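Foro > Suplementos y dietética > Termogénicos y quemagrasas

Tema: Clumico, ¿alguien lo ha terminado entero?

marea_baja
10/17/19
Buenas. Llevo 10 días con Clumico, una cápsula por la mañana en ayunas. En el bote pone que se nota a partir de la segunda semana. De momento lo único que noto es que duermo peor y que voy más al baño. Peso lo mismo que al empezar. El bote trae 90 cápsulas y no es barato, así que quería saber si alguien lo ha terminado y si merece la pena seguir. No tomo nada más, camino todos los días y ceno poco.

tornillo852
Yo terminé un bote en mayo. Bajé 4 kilos, pero ese mes también dejé la cerveza y el pan, así que no sé qué parte le toca al bote. Lo de dormir mal se me pasó cuando quité el café de después de comer. ¿Tú tomas café?

marea_baja
Dos al día. Probaré a dejar uno.

Girard
Mira la etiqueta. El mío lleva cafeína anhidra, té verde y extracto de naranja amarga. Con dos cafés encima es normal que no duermas. Si tienes la tensión alta, yo ni lo abriría sin hablar antes con el médico.

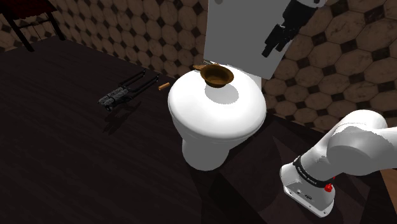 Y sobre ir más al baño, la cafeína tiene efecto diurético y algunos de estos productos llevan además cola de caballo. Lo que pierdes los primeros días es agua. En cuanto lo dejas, vuelve. Pésate siempre a la misma hora y no hagas caso de la primera semana.

lunares_y_sal
No estoy de acuerdo con Girard. Yo he tomado Clumico y antes Zirenel, y con los dos perdí cintura, no solo agua. Me medía con cinta. Además quita bastante el hambre a media tarde, que era mi problema. Que a uno no le funcione no quiere decir que sea un timo.

Girard
No he dicho que sea un timo. He dicho que los primeros días es agua. Si te quita el hambre, comes menos, y si comes menos, adelgazas. Eso también lo hace una manzana a las seis.

lunares_y_sal
A mí la manzana me da más hambre.

tornillo852
¿Zirenel es el de los sobres? Lo compré una vez y sabía a medicina. Acabé tirando media caja.

lunares_y_sal
Sí, sobres. Ahora lo hay también en cápsulas. El sabor es malo, pero con agua muy fría y de un trago se pasa.

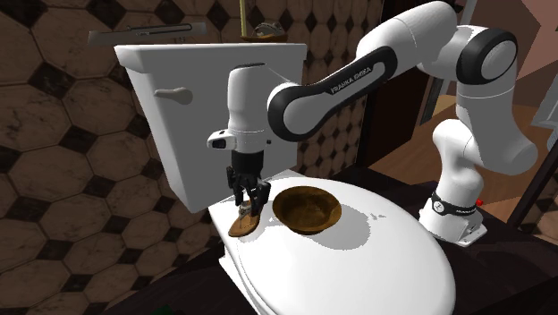

Lo que sí digo es que hay que tomarlo con comida. En ayunas me daba acidez, y con el desayuno nada. Marea_baja, prueba eso antes de dejarlo, porque en ayunas sienta mal a mucha gente.

heron_77
Compradlo en farmacia o en una tienda que conozcáis. A mí me llegó un bote de internet sin lote ni fecha de caducidad y lo devolví. Tardaron en pagarme, pero pagaron.

marea_baja
El mío es de herbolario y trae lote. He mirado la composición y sí, lleva cafeína y cola de caballo, como decía Girard. La naranja amarga no aparece.

Girard
Entonces habrán cambiado la fórmula, el mío es antiguo. De todas formas, bebe agua y no pases de la dosis que pone. Y si notas palpitaciones, lo dejas.

marea_baja
Palpitaciones no he tenido. Lo paso al desayuno, quito el café de la tarde y acabo el mes. El resto del bote ya veré.

tornillo852
Si al final no lo quieres, mira si te cambian los botes cerrados. Los abiertos no los cogen en ningún sitio.

marea_baja
Solo compré uno y está abierto.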